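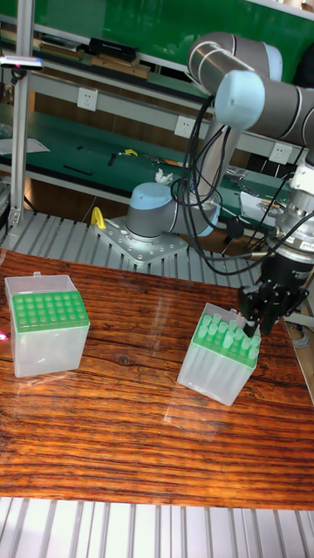
Guides > Data collection > Moving tips between boxes

Recording good episodes for the tip transfer task

This page explains how we record demonstrations for the tip transfer policy at Kalard. The task is simple to say: take one pipette tip from the right box and put it in a free hole of the left box. To record it well is more difficult.

Before you start

Put both boxes on the board and open the lids fully. Turn the right box a little, and choose a different angle every 10 episodes. If the box always stands the same way, the policy learns the position and does not look at the tips. Check that the cables can follow the arm without pulling.

Recording one episode

1. Bring the arm to the start pose and wait one second.
2. Start the recording in Saneck.
3. Move the fingers over the tip you want and go down slowly. Close on the upper part of the tip.
4. Lift straight up until the point is higher than the other tips. Only then move to the side.
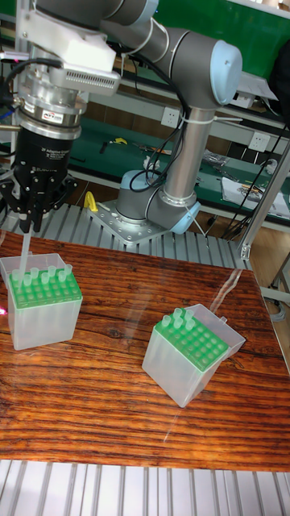

5. Stop for a short moment over the free hole, with the tip vertical, and correct the position before you go down.
6. Open the fingers, go up, and stop the recording.

Fill the left rack from the back rows to the front. This way the fingers have free space on the near side.

Which episodes to keep

Small corrections are welcome - the policy needs to see how to recover. Delete an episode if you waited long in the middle or if you touched the box by hand. A dropped tip goes to the folder "failed", please do not delete it.

How many you need

Our first set had 2,247 episodes, and the policy still missed the corner holes. With 3,393 it was much better. For a new type of box, begin with about 300 and train once before you record more.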